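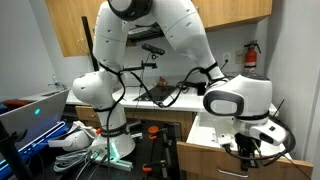

How to clean a glass cooktop and the benchtop next to it

A glass cooktop marks easily, and most of the scratches come from cleaning it the wrong way. The method below is the one we use in the shared kitchenette at Ditville and it suits any small kitchen with a flat glass top.

What you need
Dishwashing liquid
Bicarb soda
A spray bottle of white vinegar
4 soft cloths
A plastic scraper

Step 1. Switch the cooktop off at the wall and let it cool completely. Move anything sitting behind it, including the small things that collect along the splashback.

Step 2. Wipe up crumbs with a dry cloth. Grit dragged under a wet cloth is what scratches the glass.

Step 3. Wash with warm water and a drop of dishwashing liquid, then wipe dry.

Step 4. For burnt spots, sprinkle bicarb, lay a damp cloth on top and leave it for 9 minutes. Lift the rest with the scraper, held nearly flat - never use a knife.

Step 5. Spray lightly with vinegar and buff with a clean cloth. Skip the vinegar if your benchtop is marble, as it will etch the stone.

Step 6. Do the benchtop last, working from the cooktop towards the sink. White benchtops show tea and turmeric stains quickly. A bicarb paste left for two minutes will shift most of them.

Step 7. Wipe the tap and the drawer handles, which pick up grease from your hands. Rinse the cloths and hang them up to dry.

Once a week is enough for light use. Wipe up sugary spills as soon as the glass is cool enough to touch safely.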